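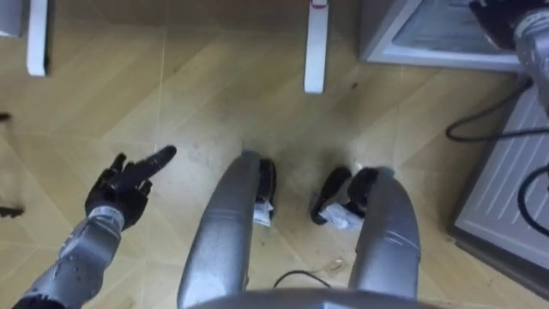
Lundix compact fridge, ten months on

I promised my sister-in-law I would write this up once I'd lived with the thing through a full summer, and it is Thu 1 October and the windows are closed again, so I suppose summer is done and I'm out of excuses.

Some background first. I do alterations and a bit of upholstery out of a converted garage behind our house, and for years my lunch lived in a cooler bag under the cutting table. That was fine in March and awful in July. Walking back to the kitchen doesn't sound like much, but once I'm in the house I notice the laundry, and then the dog notices me, and there goes half an hour. So last December I finally started shopping for a small refrigerator, and I probably took it more seriously than I did buying my car.

I looked at three. The Jusance was the prettiest by a mile (it comes in a soft green that I still think about), but the shelf is fixed, and I couldn't stand a tall bottle in it. The Skusari had a real freezer box and a price to match. My friend Hülya Sönmez has had one in her pottery studio for years and loves it, and if you eat ice cream at work I'd say go ahead and get that one. I don't, or at least I shouldn't, so I went with the Lundix. It cost me 285 dollars with delivery, and the delivery fellow was kind enough to carry it around the side of the house.

Setting it up was easy enough. You let it stand upright for a few hours before plugging it in, and the door can be switched to open from the other side. That last part took me most of an evening! The instructions show the hinge from underneath and then, for no reason I could work out, from behind. There are two little plastic washers that look identical and are not. If yours squeaks after you flip the door, swap them. Mine squeaked for a week before I thought of it. 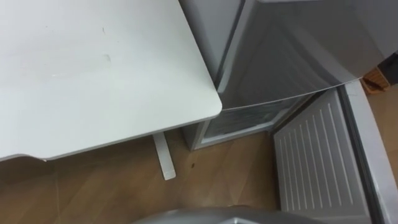
Now, noise, which is what everybody asks me. The compressor comes on with a small thunk and then hums for a while. With the sewing machine going I never hear it. When I'm doing handwork and the radio is off I do, and it took me until spring to stop looking up every time. It's a low, steady sort of sound, and I've come to think of it as company, but if you're planning to sleep next to it, please go and listen to one in a store first. My neighbor Yavuz Bozkurt put the same model in his guest room and ended up unplugging it at night, which rather defeats the purpose.

Keeping things cold, it does very well. I leave the dial at the middle setting most of the year and turned it up one notch for the hot spell in August. Milk lasts as long as it does in the kitchen. Lettuce is another story: anything leafy that touches the back wall freezes stiff, so I keep the salad in the door and the yogurt at the back, and we all get along. The inside light is dim and a little yellow, but I know what I put in there.

I had one real complaint. The drip tray cracked in June, right along the front lip, and I was all set to be cross about it. I wrote to the company and got a very nice reply from a Kadir Sarıgül, who sent out a new tray without asking for so much as a receipt. It arrived in under two weeks. The new one feels a bit thicker, so maybe I wasn't the only one.

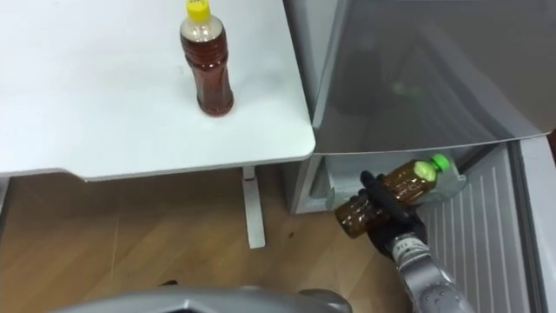
A bottle with a yellow cap on the table, refrigerator to the right.

Defrosting is by hand, by the way. I do it every couple of months with a towel on the floor and a bowl of warm water on the shelf, and I read a magazine while it drips. If that sounds like a nuisance to you, look for a frost-free one and expect to pay more.

Would I buy it again? Yes, I would, and I'd leave the door opening the way it came. Four stars from me. If they ever make it in that green, five.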